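My fruit that never goes bad

10/19/20

I promised to write about the artificial fruit, and a reader from my old language class reminded me two times already, so I do it today with a cup of tea beside me.

It started with a small bag of fake lemons I bought in December for a bowl in the hallway. I did not expect to like them. In my parents' home the plastic fruit was always dusty and nobody was allowed to touch it, and I thought it was a sad thing to own. But the ones you can buy now are much better made, and slowly I got more of them. Most of mine come from Potari, and some from a shop called Grendus which sells mainly curtains.

The grapes are the ones I would recommend first. When the spheres let a little light through, they look fresh from any side. Avocados are also a good choice, because a matte, bumpy skin is easy to believe. I like to put the fruit directly on the table for a while before I decide what goes in the dish and what stays out.

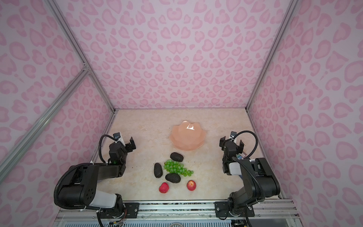

Choosing the dish

For a long time I used a deep wooden bowl, and it was a mistake. A deep bowl eats the fruit. You need to buy a lot of pieces to fill it, and the ones on the bottom are never seen by anyone. I paid 825 for that bowl, in the money of the country where I lived then, and now it holds my keys and one broken umbrella handle.

A shallow dish is more friendly. You can put one piece in it and it already looks like you meant it. My sister-in-law prefers a plain white plate, and we had a long discussion on the phone, but I still think a bit of color helps.

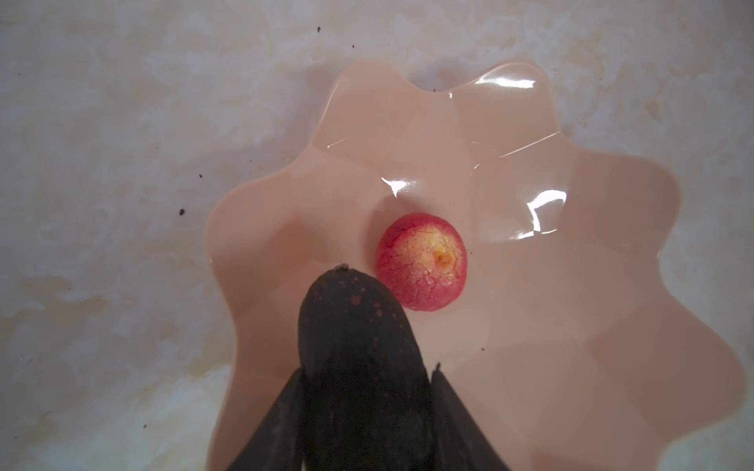 Apples and small round fruit are the most difficult to buy well. Many of them are one flat red, like a toy for the bath, and I have sent back a whole box from Haltico for this reason. What I look for is a skin that changes color, as on the little one in the pink dish, where the red goes into yellow and there are thin red lines all over it. The small dimple helps too. I think a single color is the first thing that gives a fake away, even from the other side of the room.

For cleaning I use a soft brush, the kind for make-up, and lukewarm water with one drop of soap. The avocados I only brush. I let everything dry on a towel for the night. Please do not use the hair dryer, I tried it with a pear and it became soft on one side.

Next I would like to find a good fig. Boutros had one in the window, but the shop was closed both times I passed. If you know where to find figs with a nice dark skin, please write me in the comments.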